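The Trekow Meeting is a scientific conference on freshwater ecology held every second December in Skincombe. It was founded by the limnologist Ilse Vermeulen and is known mainly for its poster sessions, which take up most of the program. 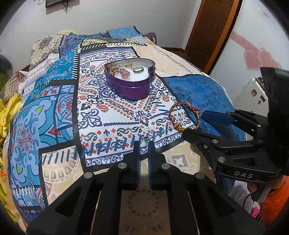
Abstracts are reviewed by two readers and grouped by topic. The most recent meeting accepted 134 posters and 15 talks — the talks are kept short and never overlap with a poster session. Proceedings are published online by Trorevach.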